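Opinion | Waste and Recycling
2 min read

Trekwood should adopt a deposit on drink containers before 2030. Curbside collection alone has left too much of the cost with households and the city. A small refund at the store would place a fair share on producers.
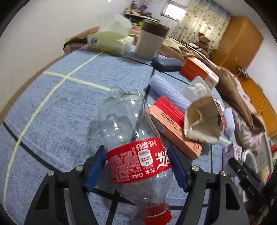 Deposit rules succeed when residents can follow them easily. An empty clear plastic Coke bottle with its red cap on should qualify as it is.

Mitali Dissanayake

Back to top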